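Dumbbell

Short bar, a weight at each end, used for exercise with one or both hands. Plural dumbbells. Sometimes written dumb-bell, mostly in older books.

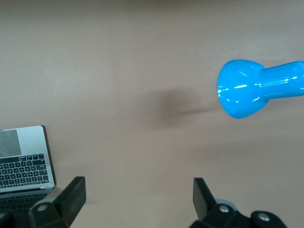 The name comes from bell ringing. Ringers needed practice without waking the parish, so a rope and weighted frame were rigged up with no bell on it – a "dumb" bell. The word later moved over to hand weights. How exactly it moved is still argued about.

History

Hand weights are very old. The Greeks had halteres, stone or lead, held by jumpers in the long jump and swung in general training. In India the club and the nal have a long history with wrestlers. By the early 1700s the word dumbbell was in use in England for exercise, and by the 1800s schools and army gyms had racks of them, usually wooden and fairly light. Drill was done in lines, to a count or a piano.

Heavier iron ones came in with the music hall strongmen. Globe ends, sometimes hollow, filled with shot or sand to change the weight. Awkward to adjust and easy to cheat with, which the strongmen knew very well.

Types

Fixed. One weight, never changes. Cast iron, rubber covered, or dipped in vinyl or neoprene in bright colours. The dipped kind are usualy the light ones, sold for home use and classes.

Adjustable. A bar with plates and collars. Spinlock collars screw on, spring collars just squeeze. Cheaper than a full set but slow to change between exercises.

Selectorised. Plates sit in a cradle, a dial or pin picks how many come up with the handle. Quick. More parts to go wrong, and most makers say not to drop them.

Head shapes

Round heads roll. Hexagonal heads don't, much, so they are prefered where the weights are left on the floor or used for press-ups. Light dipped weights may have rounded or bell-shaped ends, a bit nearer the old globe pattern.

Use

Each arm works alone, so a weaker side can't hide behind the stronger one as it can with a barbell. Common exercises are the curl, shoulder press, row, lunge and chest press. Beginners are generally told to start light and get the movement right first.

Care

Wipe down after use. Sweat gets into knurled handles and rusts them. Vinyl can split with age or in strong sun – once split it tends to peel. Check collars before lifting anything overhead.

See also: barbell, kettlebell, Indian club, medicine ball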